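Grorier (gripper kit)

Grorier is a two-fingered gripper kit with a small wrist camera, sold by Brosine for light tabletop robot arms. I look after this page on the Hirkodo wiki and I've had a kit on my own bench since November, so expect a bit of opinion mixed in with the facts (Jean Mowat trims the worst of it).

Background

Brosine started out doing repairs and spare parts for other people's arms, and the Grorier was the first thing it sold under its own name. The design is mostly Renu Nigam's work. She wanted a hand that could pick up everyday stuff without anyone having to swap fingertips every ten minutes, which anybody who has lived with suction cups will sympathise with! An earlier version, the Orakzai, had three fingers and a much bulkier body. You still see them second-hand. The mounting plate is the same, but the finger screws aren't, so don't buy spares for one thinking they'll do for the other. I did.

What you get

The box holds the gripper body, a pair of orange fingers with dark pads at the tips, the camera and its bracket, a mounting plate, one cable and a printed booklet. The whole lot weighs 600 grams once it's on the arm, so check what your arm can carry before you order. Opening width is 46 mm on paper. Mine measures the same with a ruler, give or take my eyesight.

The camera sits behind the fingers and looks along them, so the fingers always come up from the bottom of the picture. It takes an afternoon to get used to, and after that any other view feels a bit odd.

In use

Most owners I've swapped notes with start on soft cubes and get bored. I'd go straight to a dish of mixed things: fruit, a block, a dog chew, a die, whatever is in the drawer. Rims are a good test as well, as the fingers have to go either side of something thin, and shiny metal or see-through walls make the camera view harder to read.
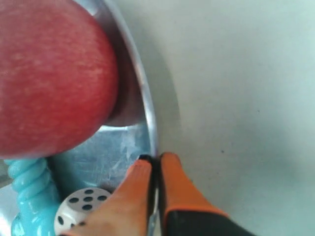
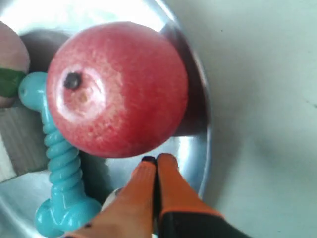
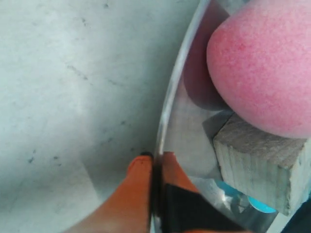

Wrist camera views of the Grorier's orange fingers. The first two have the apple in a metal bowl, the third a pink foam ball and a wooden block in a clear container.

Big round things are where you find out about the opening width. A large apple is simply too much for it, and the booklet says so (on page 40, where hardly anyone will look). Blocks and narrow odds and ends suit it far better, and for a bowl I'd always go for the edge.

Software

Control is through a plain serial connection, and there's a little desktop program for opening, closing and setting the force. Version 2 added a live camera window, which I'd call the main reason to update. The program remembers the last force setting when you restart, so do look at it before you close the fingers on something squashy.

Reception

Owners on the Hirkodo boards like the pads and grumble about the cable, which is too short for the longer arms. I'm with them on both counts. Jean thinks the bracket screws work loose too easily; mine haven't, but I don't run the arm anything like as hard as she does.

Spares

Fingers are sold in pairs and pads in packs. The bracket can only be had by writing to Brosine, and my last one took a good while to arrive.

Page last checked February 12, 2024.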